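## 4. Setting the Table with the Longevity Bowls

This section covers the plaid cloth and the white bowls listed on the Warkley packing sheet. Lay the cloth first.

1. Wipe the surface and let it dry.
2. Spread the blue-and-white cloth over it and smooth out the larger folds by hand. Light wrinkles are fine.
3. Check each bowl for chips. Run a fingertip along the rim, then look at the glaze under a lamp.
4. Set the first bowl near the middle of the cloth, open side up. Keep other dishes toward the edges until it is in place.
5. Turn the bowl until the longevity character in the base reads upright from the host's seat.
6. Leave 30 cm between the first bowl and the next one.

**Note:** The glaze is glossy and picks up glare. If the emblem is hard to read, move the lamp before you move the bowl.

**Caution:** Do not slide a bowl across the cloth. The fabric bunches under the foot and can tip it. Lift it and set it down again.

**Caution:** Do not stack more than 2 bowls on the cloth.

To order a replacement bowl, quote part 3919 to the Broltau office.
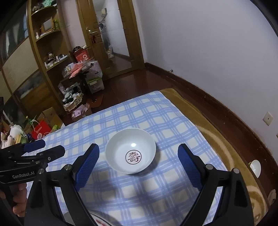 *Fig. 4. White bowl on the plaid cloth, with the character in its base.*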